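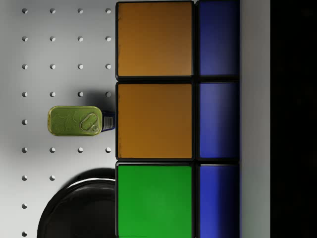

4.2 Rules for Simulated Scenes in Grasp Testing

The working rules described in this section apply to every simulated scene used to report a grasping result in the Lastent program. They were drafted at Heritz and later adopted by the Cabrera laboratory, with small changes to the wording on contact between objects. Section 4.1 covered the physical test cell and its safety limits. The rules that follow deal only with scenes that are rendered and computed.

A scene is accepted for testing when its object list, its surface, and its starting poses are all stored under a single version number. A result reported without that number is treated as a trial run and is left out of the tables in Section 5. Changing the mass, friction, or size of any object creates a new version, even if the rendered view looks the same.

Objects may touch at the start of a trial. Earlier drafts required a clear gap between all items, and the test teams found that this rule made the task much easier than the work it was meant to stand for. Under the present rule, contact is allowed if the objects do not overlap in the physics model and if the scene stays at rest for 3 seconds before the first command is sent. Scenes that fail the rest check are returned to their author with the log attached.

Figure 4. Simulated scene with objects in contact. A small tin can lies on its side on a perforated surface, against a large multicolored cube.

The arrangement in Figure 4 illustrates the contact rule. The can meets the left face of the cube and its lid carries a pull-tab ring. Small raised parts of this kind must be listed in the object file as either solid or visual only. The choice affects which grasps are scored as valid, and two sites that choose differently cannot compare their results.

Surfaces with holes need separate treatment. A pegboard may be modeled as a flat plate with a printed pattern or as a plate with true openings. Both are permitted. The report must say which was used, and the two forms may not be mixed within one test set. Where a camera model is used to find objects, shadows must be left on, as turning them off was found to raise detection scores in the Sturno test set.

Close views are permitted for review of contact points, but they may not serve as the only record of a scene. Each version must also include at least 2 wider views in which every listed object can be identified. Reviewers should not be asked to judge an object that is mostly hidden behind another.

A full test set consists of 300 trials. Of the scenes submitted in the first round, 27 were returned, most often for missing friction values. Failed trials must be kept and reported with the rest. A trial may be removed only when the simulator itself stops with an error, and the error record must then be filed with the set. Starting poses are drawn from a stored seed so that a second site can repeat the set in the same order.

Differences between simulated and physical results are taken up in Section 4.3.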